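Filed under Bedrooms, bins and floors. Readers keep asking me whether they should hold off buying a new vacuum because "the robots are coming". I went to a demonstration day at Stemeck to find out, with 3 pages of questions and a fair bit of doubt. My short answer is to buy the vacuum. The longer answer has some tidying tips in it, so it wasn't a wasted trip.

## What they were showing

Stemeck builds rooms inside a big open hall and has its machines do chores in them. The job on my visit was bedroom rubbish: wrappers, tissues and paper bags on the carpet, to be picked up and put in a small round bin. I was told at the door that each session runs 15 minutes and that the same room gets messed up again for the next one. Anyone with teenagers will know the routine.

Our guide, Josué Lacerda, was patient with me. I asked him what it costs and he said there wasn't a price. I asked what it would cost if there were one and he laughed and offered me a coffee. I wrote "no price" in my notebook and underlined it.

He also said the trial had been through 336 sessions by then. I asked how many of those I'd have been happy with in my own house, and he said that depended on how fussy I was. I'm very fussy.

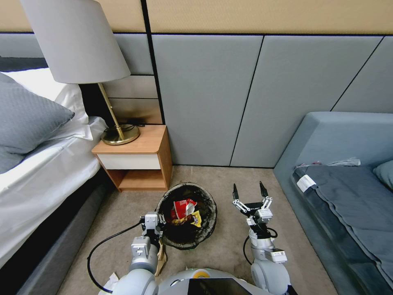
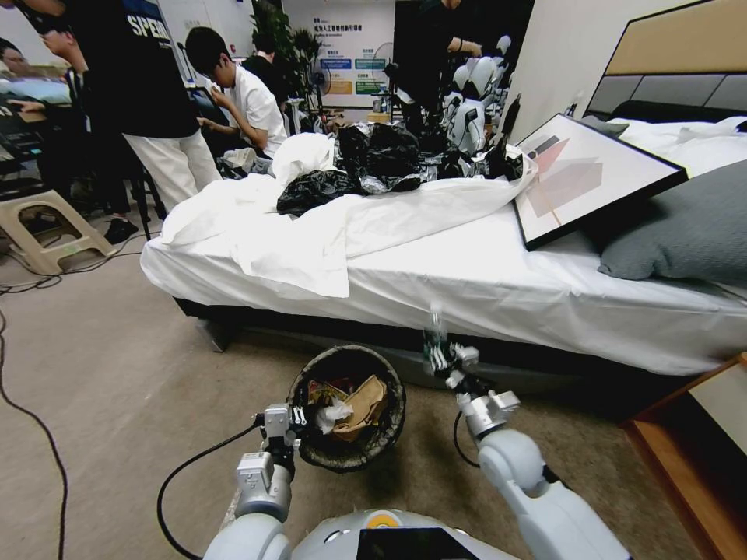
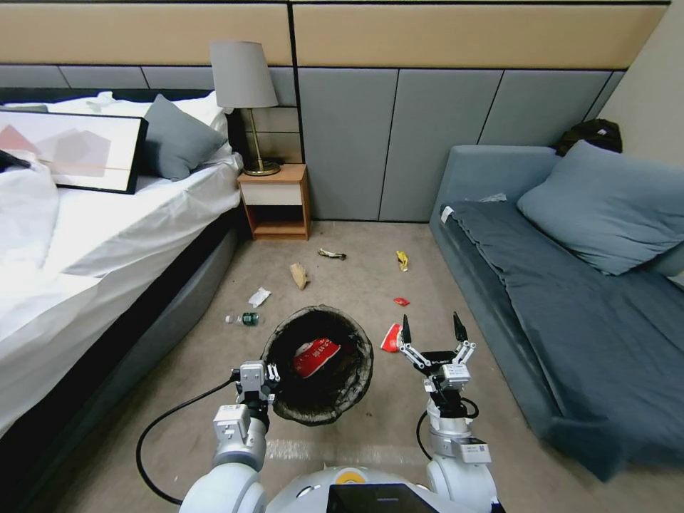 What I kept thinking about was how much of tidying is done before you touch anything. You walk in, you see the tissue and the bottle, and you already know which goes in the bin and which goes out to the recycling. I've done it for forty years and never gave it a thought. I'm not convinced a machine that needs cables and a team of bright young people is going to beat me to it by December, or by the December after.

Still, standing about watching somebody else clean is a good way to notice your own bad habits. I came home and changed a few things.

## Tips I took home

**Bring the bin to the mess.** Most of us carry rubbish to the bin a handful at a time. Pick the bin up, put it in the middle of the floor and work around it. A bedroom takes me half the time this way, and my knees have noticed the difference.

**Fold the liner well over the rim.** A good hand's width, all the way round. If the bag is skimpy it slides in the first time you drop something heavy on it and then you're fishing. For a small round bin I buy the next size up and tie a knot in the spare.

**Soft things first, then hard.** Tissues and paper go in at the start and get squashed by whatever follows. Do it the other way and you'll have a full bin with nothing much in it.

**Don't use the bed as a bench.** I'm guilty of this one. Bags, frames and odds and ends go on the bed "for a minute" and then it's bedtime and they go on the floor. Put a cheap tub by the door instead. If you really must use the bed, throw an old sheet over the good one.

**Frames get leaned or hung, never laid flat on a mattress.** Someone will sit on it. Ask my sister, who paid to have the same print reglazed twice.

**Do drink bottles separately.** Empty the dregs in the bathroom sink, squash, lid back on if your council allows it. Ours does, but check yours.

**Cords off the walkway.** Lamp cords especially. Coil the extra behind the base and hold it with a bread tag or a twist tie.

## Questions I asked and the answers I got

*Will it do under the bed?* "Not this one." Under the bed is where the rubbish is, in my experience.

*Does it know rubbish from something you want to keep?* A long answer, which I've boiled down to "sometimes". I once threw out a cheque wrapped in a tissue, so I can't be too hard on anybody here.

*Is it quieter than a vacuum?* I couldn't get a straight reply and the hall was too noisy to judge for myself.

*When can I buy one?* See above, under coffee.

## If you want to go yourself

Bookings are through Wilola, who handle the open days, and they take 300 people over the season. Wear flat shoes and eat beforehand – the café is a vending machine. There's a mailing list form on the way out that you don't have to fill in. I did, and I've had two emails about Jultix, a tidying planner for your phone. I haven't tried it. I have a pencil and the back of an envelope, and the envelope goes in the paper recycling when I'm done.

Next time it's mattress stains, and whether bicarb does anything at all. Send me your failures.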